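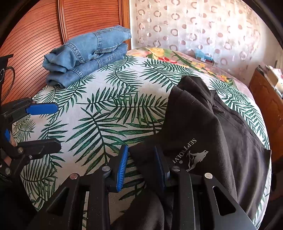

Home Search Projects Reports Contact

Search this site...

Folding Clothes on a Bed: Project Report, Torkura Course in Household Studies

1. Aim

Our group wanted to find a folding method that works on a bed, for homes with no table or ironing board free. Most guides assume a hard, flat top. A mattress gives under the hands and the sheet moves with the clothes.

2. Method

We used jeans and dark everyday clothes, some with an elastic band. Each garment was spread out, smoothed from the middle outwards and then folded in thirds. Jeans were folded leg to leg first and stacked at the side of the bed, out of the way. We did 14 sessions, the last one on a Friday in November, and wrote notes after each.

3. Results

Jeans were the easiest. The denim is stiff enough to hold a fold on a soft surface, and a second pair can go straight on top.

Garments with elastic took longer. The band pulls the cloth into gathers, so the edges do not line up. Starting at the band and working away from it gave a flatter fold than starting at the far end.
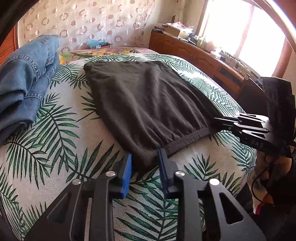
Drahomíra Procházka read our draft and disagreed about the elastic. She wrote that she would fold the band in half first and let the rest follow, and that thirds are too narrow for thick cloth. We tried her way in the last session. It was quicker, but the pile leaned.

4. Further work

We would like to repeat this on a firmer mattress and include shirts with collars. The written notes are kept in the Sestine folder.

Last updated: November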